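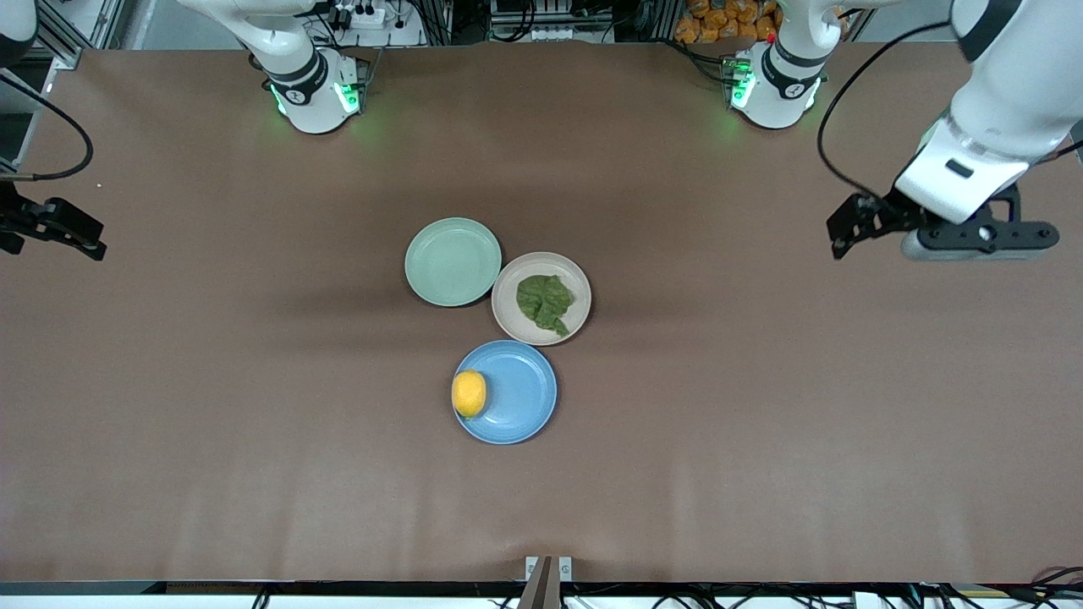
그림 3-1. 갈색 덮개 위에 놓은 접시 세 장과 잎채소, 레몬

푸드 스타일링 기초 3주차 강의 노트
접시의 색, 재료의 색, 그리고 빈 접시

지난주에는 빛의 방향만 가지고 두 시간을 보냈지요. 이번 주는 드디어 색입니다! 제가 이 수업에서 제일 좋아하는 주차라서 말이 좀 빨라질 수 있어요. 놓친 부분은 이 노트로 보충하세요.

1. 접시부터 고르기

스타일링을 처음 하는 분들은 거의 다 음식을 먼저 정하고 접시는 나중에 찬장에서 꺼냅니다. 오늘은 순서를 바꿔 봅시다. 그림 3-1의 접시는 옅은 민트색, 베이지색, 하늘색이에요. 셋 다 채도가 낮고 밝은 편이라 한데 모아도 서로 싸우지 않습니다. 여기에 진한 빨강 접시를 한 장 끼워 넣는다고 상상해 보세요. 눈이 곧장 그리로 가서 나머지 두 장은 배경이 되어 버립니다.

바탕색도 꼭 같이 보세요. 무광의 갈색은 제가 정말 아끼는 바탕입니다. 파스텔 톤 접시가 또렷하게 떠오르고, 번들거림이 적어서 그림자도 부드럽게 읽혀요. 흰 식탁보 위였다면 베이지 접시는 윤곽이 훨씬 약해졌을 겁니다. 다만 천이든 종이든 덮개를 깔 때는 주름을 확인하는 습관을 들이세요. 그림 아래쪽처럼 가로로 잡힌 잔주름은 옆에서 빛이 들어오면 생각보다 잘 보입니다.

2. 따뜻한 색과 차가운 색

하늘색 접시에 노란 레몬! 이 조합은 몇 번을 봐도 기분이 좋아요. 파랑 계열과 노랑 계열은 색상환에서 멀리 떨어져 있어서, 접시 색이 이렇게 옅어도 레몬이 확 살아납니다. 같은 레몬을 베이지 접시로 옮기면 인상이 한결 순해지고요. 어느 쪽이 맞다는 이야기는 아니고, 무엇을 보여 주고 싶은지에 따라 고르면 됩니다.

베이지 위의 초록 잎도 볼까요. 구겨진 잎은 면마다 밝기가 달라서 한 장만으로도 초록이 여러 단계로 나뉩니다. 잎맥은 더 진하지요. 무늬가 없는 연한 접시가 이런 질감을 받쳐 줍니다. 잎을 바로 옆 민트색 접시에 올리면 어떨까요? 초록끼리 만나니 차분하고 세련된 느낌이 나지만, 잎의 존재감은 줄어듭니다. 실습 때 꼭 두 가지를 다 해 보세요.

3. 배치: 느슨한 삼각형

똑같은 접시 석 장이라도 일렬로 세우면 진열대 같고, 삼각형으로 모으면 식탁 같습니다. 그림에서는 두 장이 위쪽, 한 장이 아래쪽이에요. 민트색과 베이지색 접시는 테두리가 살짝 겹쳐 있습니다. 이 정도 겹침이 있으면 접시들이 한 묶음으로 보여요. 겹치는 폭은 12 mm를 넘기지 마세요. 더 겹치면 접시가 기울어 잎이나 과일이 미끄러집니다. (지난 학기에 방울토마토가 바닥까지 굴러간 조가 있었습니다.)

레몬은 접시 한가운데가 아니라 왼쪽에서 테두리 밖으로 조금 나가 있지요. 중심에서 벗어난 물건은 시선을 움직이게 합니다. 단, 둥근 재료로 이렇게 하려면 손을 뗐을 때 버티는 자리를 찾아야 해요. 레몬은 꼭지 쪽을 조금씩 돌려 가며 찾으면 됩니다.

4. 빈 접시의 힘

민트색 접시는 비어 있습니다. 초심자는 빈 접시를 보면 뭔가 올리고 싶어서 손이 근질근질하지요(저도 그랬어요). 그런데 빈 접시는 쉬는 자리이기도 하고, 이제 곧 무언가 담길 거라는 기대감도 줍니다. 매끈한 안쪽과 도드라진 테두리가 그대로 드러나니 그릇 자체도 감상할 수 있고요.

5. 실습 안내

조별로 접시 세 장, 잎채소 한 장, 레몬 한 개를 준비합니다. 접시는 실습실 선반의 Sjöberg 세트에서 골라도 되고 집에서 가져와도 됩니다. 깨지는 접시는 수건에 싸 오세요.

가. 접시 색과 바탕색을 정하고 이유를 한 줄로 적는다.
나. 재료를 올리지 않은 상태로 삼각형 배치를 잡는다.
다. 잎과 레몬의 자리를 바꿔 가며 네 가지 구성을 만든다.
라. 가장 마음에 드는 구성에서 재료 하나만 옮겨 보고 차이를 기록한다.

한 구성에 드는 시간은 12분 정도면 넉넉합니다. 잎은 찬물에 담갔다가 물기를 닦고 마지막에 올리세요. 그래야 숨이 덜 죽어요.

기록지는 200자 안팎이면 충분합니다. "예쁘다", "어울린다"만 쓰지 말고 어느 색 옆에 어느 색이 있어서 그렇게 보이는지 써 주세요. 실습실은 102호이고, 재료비 문의는 Tomoyo Kaneko 조교에게 하면 됩니다.

다음 시간 준비물: 무늬 있는 접시 한 장, 무늬 없는 천 한 장. 체크무늬와 꽃무늬를 한 상에 올리는 법을 해 볼 거예요!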